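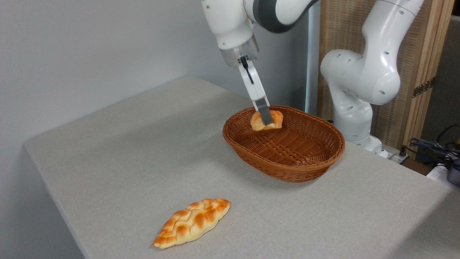
Bread roll in the gripper, inside the basket. The braided loaf is still on the table.

Search reviews Enter keyword Go

Clistik 2 review: grasp planning for two-arm cells
By Aatos Juntunen

Clistik is a grasp and motion planner from Stornano. It takes a depth image, proposes grasps, scores them and hands a collision-checked path to the arm controller. I ran version 2 through August on our bench, using bread, a wicker basket and a parallel gripper. We had used Brillanari for the same work before that.

Setup took most of a Monday. The installer is fine. The calibration tool wants 72 poses per arm and does not save partway, so a dropped connection at pose 60-something means starting over. Once it was done I did not have to touch it again.

Small rolls are where the planner does best. It picks a grasp near the middle and keeps the fingers close to vertical, which matters when they have to go down inside a basket rim. Out of 200 planning requests with a roll in the basket, 2 came back with no path. Brillanari liked to come in at a slant and would reject a lot more of them.

The braided loaf was harder. The segmenter sometimes reads the plaits as separate objects and offers a grasp on one of them. Raising the merge threshold fixes that, but the setting is global, so two rolls that touch then turn into one. I would like to set it per object class.

A parked second arm is treated as a fixed obstacle by default. That is safe and a bit wasteful. You can turn on joint planning for both arms, and the median plan time on our machine went to 536 ms. I left it off.

The log viewer, called Thomas for some reason, is good. You can scrub through a plan and see which grasp was dropped at which check. Exporting from it only gives you a binary file.

I would buy it again for small items. For mixed sizes, wait for the threshold change, which Stornano support told me is on their list.

Last updated: August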